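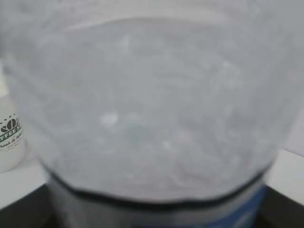

Why do some plastic containers look cloudy and others look clear?

Cloudiness in an uncoloured plastic comes from light being scattered inside the wall or at its surface. Crystals in the plastic scatter light inside the wall, and scuffs, a moulded texture or moisture scatter it at the surface. A container looks clear when there is little of either.

Home Units Timetable Handouts Lab safety Contact

MAT 2067 Packaging and Recovery
Handout 4: Rigid plastic containers, appearance and hand sorting
June 2018, Sastow Materials Teaching Group
Last updated 3/16/22

4.1 Scope

The handout covers empty household containers made from unfilled plastics: bottles, jars, jugs and tubs. Films and foams are in Handout 5. Students should have read the section on crystallinity in Handout 2 before the Plosadbridge session.

Three plastics make up most of the material handled in the session.

PET (polyethylene terephthalate), code 1. Drink bottles, some jars, some trays.
HDPE (high-density polyethylene), code 2. Milk bottles, detergent bottles, large jugs.
PP (polypropylene), code 5. Tubs, caps, some wide-mouth jars.

The code is a resin identification code. It doesn't show that the item is accepted in a given collection, and local rules must be checked separately.

4.2 Terms for appearance

Use these words in the worksheet and no others.

Transparent: print can be read through a single wall held a hand's width from the page.
Translucent: light and some colour pass through, but print can't be read at that distance.
Opaque: no useful light passes through.

"Frosted", "milky" and "cloudy" are acceptable in the remarks column only. They describe an impression and may refer to the wall or to the surface. A scuffed PET jar can look frosted. So can a clear bottle with condensation on the inside. Wipe the outside and look again before entering a term. If the haze moves when rubbed from inside with a bottle brush, it is not a property of the wall.

A colour seen through a translucent wall may belong to the contents, to residue or to something standing behind the container. Move the container to a plain background before recording a colour.

4.3 Crystals and clarity

HDPE crystallises readily. Its chains have few branches and pack closely, and the crystalline regions are large enough to scatter visible light. A natural (unpigmented) HDPE wall is therefore translucent at ordinary bottle thickness. Thin HDPE lets more light through than thick HDPE of the same grade, so the base corners and the handle area of one jug can differ noticeably.

PET crystallises slowly. In bottle making the preform is cooled quickly, which keeps it largely non-crystalline, and is then reheated and stretched. Stretching does produce crystals, but they are too small to scatter much light. The wall stays clear. The thick neck finish and the centre of the base are stretched very little.

PP falls between the two. Plain PP is hazy. Grades with a clarifying additive can be mistaken for PET by eye, and must be checked by code or by the float test in 4.6.

4.4 Shape and wall thickness

A container body is shaped for stiffness as well as for volume. Ridges around the body resist denting from the side. A shoulder spreads the load from the neck when containers are stacked. A step or groove between two sections of a body may serve as a grip or as a boundary for the label panel, and it also collects dirt. Check it when rinsing.

Thin-walled bottles depend partly on internal pressure for their stiffness. A full, capped 500 mL bottle resists squeezing well. The same bottle, empty with the cap off, buckles under light hand pressure.

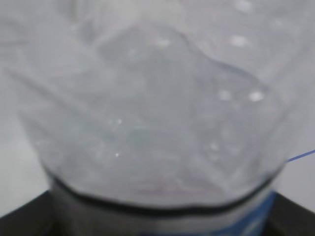 Clear plastic bottle, thin-walled, body dented and creased.

4.5 Creases

Buckling of a thin shell concentrates bending into narrow ridges, with flatter facets between them. Each facet meets the light at its own angle, so a crumpled transparent bottle shows a mixture of pale and dark areas even when the plastic is clean and uncoloured. Students regularly enter "translucent" for bottles in this state. Judge the term on the flattest facet available.

A sharp crease in PET may turn white along the fold. The whitening is local damage and small voids, and pushing the dent out does not remove it. Record it as "crease whitening" in remarks.

Dents affect sorting in three ways:

1. Moulded codes on the base or lower wall may be folded out of sight.
2. Crumpled bottles trap liquid in the folds. Weights taken before draining are too high.
3. A flattened bottle no longer rolls. On an inclined table it may travel with the card and film.

4.6 Procedure for the Plosadbridge session

Work in pairs. Each pair receives one mixed crate and one Sketunari tally sheet.

a) Remove caps and place them in the cap tub. Caps are usually a different plastic from the body.
b) Drain each container neck down for one minute.
c) Find the code. If there is no code, write NC.
d) Enter transparent, translucent or opaque.
e) Enter body condition: sound, dented or crushed.
f) Leave labels on. Note whether the label is a sleeve, a wrap or an adhesive patch, and whether it hides the wall.
g) For NC items only, cut a piece the size of a thumbnail from the body, remove any label, and place it in the Raju cup of tap water. Push it under with the glass rod and tap off any bubbles. PET sinks. HDPE and PP float.

The float test doesn't separate HDPE from PP. Enter "2 or 5" and leave it at that.

Cutting is done with the hooked shears on the side bench. Knives are not used on curved containers.

4.7 Worked entry

Crate total before draining: 879 g
Item 1: code 2, translucent, sound, wrap label
Item 2: NC, transparent, crushed, no label, chip sank, enter as PET
Item 3: code 5, opaque, dented, adhesive patch

Masses are recorded to the nearest gram. Do not convert to kilograms on the sheet.

4.8 Reading before next session

Handout 5, sections 1 to 3. Bring one empty, rinsed container from home with the label still on. Glass is not needed.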